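Grikido, the Laundry Gripper We Built in a Shared Workshop, Is Ready for Other Hands

CORKLOW WORKSHOP, May 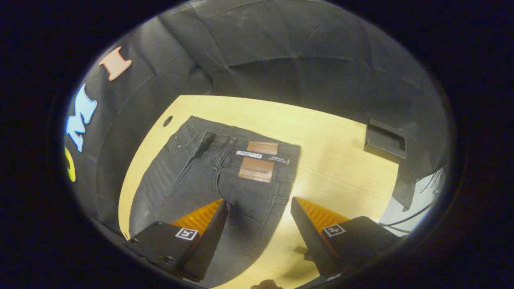
Charcoal jeans on the table at Corklow, back side up, with the Grikido fingers and their ridged orange pads in the foreground.

Hi, I'm Yasaman Amini, and I get to write this release because I lost the coin toss. After 62 evenings at the shared benches at Corklow, Elaheh Soltani, Esmaeil Sadeghi and I are putting out the plans for Grikido, a hand-held gripper for people who want to teach a home robot to deal with clothes. The plans are free, and you can build one on a kitchen table if your family is patient.

You hold it, you squeeze, and the two fingers close on whatever you're picking up. Do that enough times with the camera running and you have something a robot arm can learn from, no arm needed while you're recording. We now have over 2000 recordings of our own, mostly pants and towels (Esmaeil refuses to do any more socks).

Denim has been our favorite thing to practice on and also the thing that made us craziest! It's heavy, it's stiff at the waistband, and our first fingers just slid off it. Elaheh tried bare plastic, then rubber bands, then a piece of bicycle tube that left marks on her good towels. The version we're releasing has soft orange pads with fine parallel grooves on the inside of each finger. The pads are cast in a mold you can print overnight, and the mold file is in the download.

Each finger also carries a square black-and-white marker on its upper face, so the software can work out how far apart the fingers are. Print those on matte paper. We used glossy the first time and threw away a week of work under the bench lights.

"I wanted something I could fix with one screwdriver," says Esmaeil, who drew the fingers and then redrew them when I dropped the first set down the stairs. "If you break a finger, you print a finger."

The tracking code was written by Parvaneh Mirzaei, who joined us in the evenings after her shift and rewrote most of what I'd done – she was nice about it. Her program is called Nutex and it comes with the plans. It runs fine on my old laptop, though the fan gets loud.

What's still rough: thin fabric bunches up between the pads, and the cable likes to catch on sleeves. Kianoush Shahbazi is working on a shorter cable run for the next version, which we're calling Pappas.

We'll have Grikido out at the Corklow open evening later in May, doors at 7 p.m., bench 2. Bring a pair of jeans and try it yourself. For the files or questions, ask for me at the Corklow front desk, extension 3040.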